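News from the Preldale workroom

The workroom is open again after the cleaning in October. Mi-kyung Bae and Dardo Urrutia washed the floor, moved the shelves to the back wall and put new labels on 12 drawers. Please put every tool back in the drawer with its name. The repair cost us 796, so we stayed a little under the 800 we had planned.

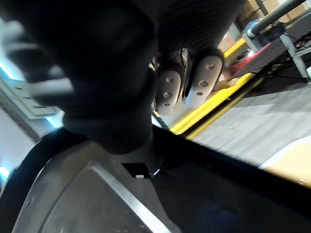 Blue light on the left, in the workroom.

We ask all members to keep the white work surfaces clear at the end of the day. Do not leave cups on them, and do not cut directly on them. Cutting mats are in the lowest drawer, together with the cloths. If you find a scratch, write it in the Sastry book near the door, also when it is a small one.
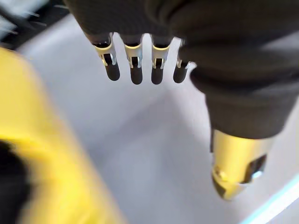
Opening on Saturday

The room is open on Saturday from nine. Keys are with Dardo.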